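Magsi word list, README

Spelling list for small-town recipe cards. 1674 entries, 1047 checked by hand so far. Rest is raw, use with care.

Files
words.txt - one per line, lower case
notes.txt - odd spelings, who sent them 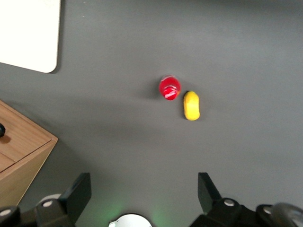
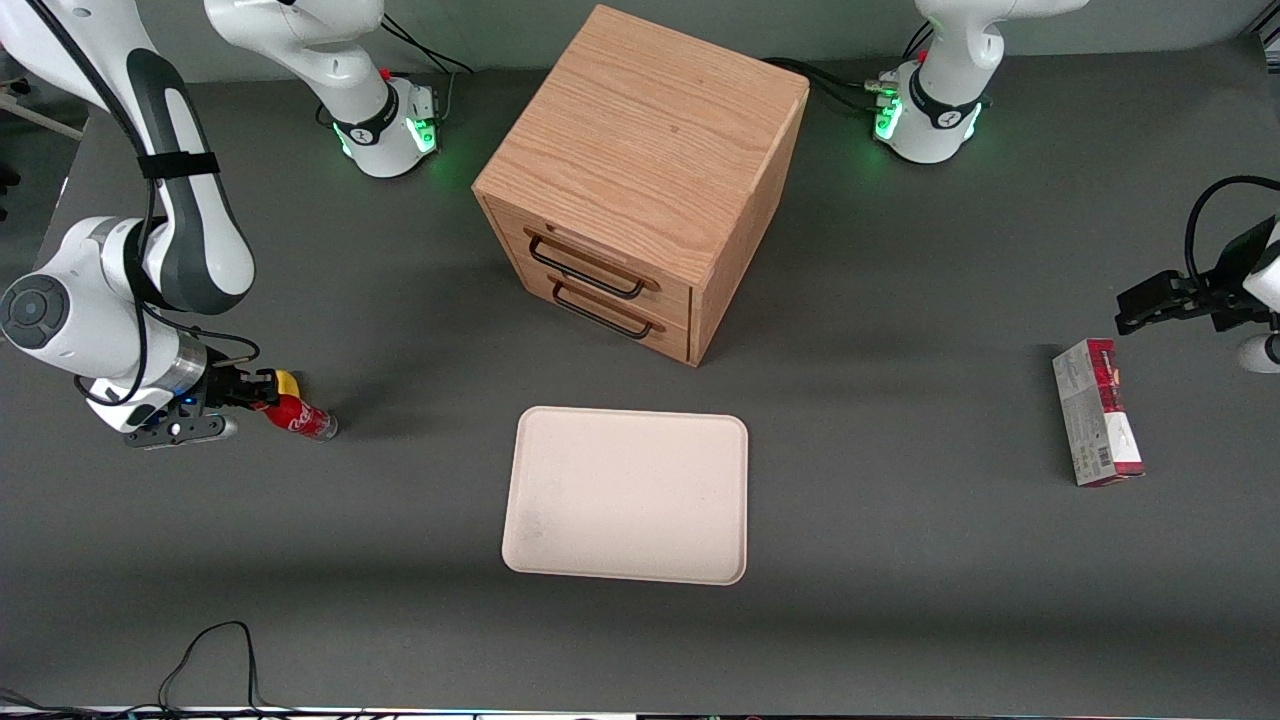

Known problems
- plurals a mess
- "pan" tagged twice, dont know why
- accents dropped in the old half

Fixes to Larasati Santoso or Zuweira Nartey. Last update 28 April 2019.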